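4.3 Handing the restocking round over to the arm

Shares 112 | Comments 2

Read this section before the first shift with the Catus arm in the Trivville staff kitchens. Restocking used to be a porter's job from start to finish. The porter now sets up the round, watches the first part of it and deals with anything the arm leaves behind.

1. Log in to Kurian and open the round for your floor.
2. Run the rehearsal. Watch each bottle being placed on its shelf.
3. If a placement looks wrong, press Hold and note the shelf code.

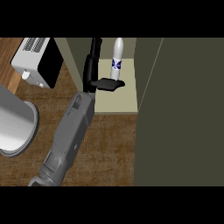 4. When you are happy with the rehearsal, press Release. The arm will not start until the kitchen door is shut.
5. Stay within reach of the stop button for the first 200 seconds.
6. Enter any missed items on the Seston sheet before you leave.

Note: Time saved on the round goes to deliveries and fridge checks. Hours and pay grades stay as they were – questions about rotas go to Mohandas Salian.

Caution: Do not reach past the arm to straighten a bottle. Press Hold first, and wait for the amber light.

Fault 437 means the round has lost its place. Do not restart it yourself. Ring Krishnamoorthy Reddy and finish the shelves by hand.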